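How do I work out who controls what on a siege map?

Posted in Military History & Conflict > Maps and sources
Mon 7 November

Na-rae Song

Hello all! I've got properly hooked on reading about sieges over the last few months, and I'm trying to follow the one in the Skestmont campaign from start to finish. My trouble is the maps. I have two of the city, both supposed to show the same week, and they disagree all over the northern districts. One has the whole of the Tenska quarter shaded as held by the garrison. The other has it striped, and the key only says "contested".

What does contested mean in practice? Is somebody fighting there every day, or does it just mean the mapmaker wasn't sure? And when an army is said to have "encircled" a city, how come people and lorries are still going in and out two pages later? I'd love to know how the rest of you read these things. I'm not after opinions about who was in the right, only how to make sense of the maps.

Amândio Cordeiro

Oh, what a good thing to be stuck on! I spent a whole winter on exactly this and I still enjoy it more than the battle chapters.

Start with the date, and I mean the date of the information, which may well be different from the date printed on the map. A map drawn for the end of a week is often built from reports that came in at the start of it. In a quiet siege that hardly matters. In the week of an assault it can put a whole district in the wrong colour, and I'd bet a good lunch that this is half of your Tenska problem.

Next, look at what the shading is made of. Most maps colour an area by whoever was last known to hold the main road through it. So a block of solid colour might mean a trench every few yards, or it might mean one checkpoint at a crossroads and a lot of frightened households in between. The honest maps mark the positions as well as the shading. If yours doesn't, pencil them in yourself as you find them in the text.
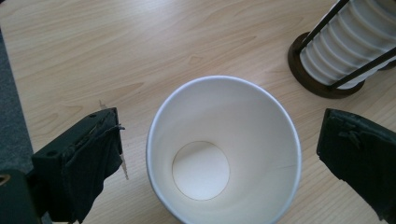
"Contested" covers at least two situations and the key almost never separates them. Sometimes both sides have troops in the district and are fighting house to house. Sometimes neither side has anybody there after dark because it's too exposed, and patrols from each wander through. You can usually tell which from the casualty reports. Heavy losses and very short advances mean the first kind. If the accounts talk about mines, snipers and abandoned streets, you're looking at the second.

As for encirclement, ask what has been cut. There's a big difference between soldiers standing on a road and guns that can reach it. Armies like to announce a ring as closed when the last road comes under fire, but drivers will still risk it at night with the headlamps off, sometimes for weeks. Writers call that "fire control" and it's a lovely useful phrase once you know it. In the Skestmont case I remember the eastern road being under fire for ages before anyone physically blocked it, so your lorries make perfect sense.

One more, because I can't help myself: get hold of a contour map. Put the front line over the hills and suddenly you see why a general threw away so many men for a cement works nobody had heard of. It was on the high ground! It could see everything!

Ro-un Woo

just use the newer map, they fix the mistakes

Jae-in Hyun

I'd be careful with the "newer map" advice, sorry Ro-un. Plenty of later maps are copied from earlier ones with nicer colours, and the mistakes get copied too. Look in the corner or the back pages for what the map was based on. If it says "after" and a name, go and find that one.

Amândio's answer is great and I'd only add something about small places. Village names cause no end of bother. There are two places called Forudus on the Skestmont maps, one on the river and one up by the quarry, and I've read a very confident chapter that had the relief column arriving at the wrong one. The river Ji is a good check here, as it gets mentioned in nearly every report. If the troops crossed it, they can't have been at the quarry.

Also, Na-rae, do try drawing your own! I did it on tracing paper, one sheet for every few days of the siege, and laid them on top of each other. My lines were wobbly and my spelling was worse, but I could see the northern pocket shrinking far better than in any of the printed versions. Use a dotted line wherever you've only got one side's word for it. You'll be surprised how much of the front ends up dotted.

Na-rae Song

Thank you both, this is brilliant. I went back and checked, and the solid map does say "after G. Oh", so I've got a Gil-soo Oh atlas on order from the library. I've found the cement works as well, and yes, it's on a hill. Tracing paper next!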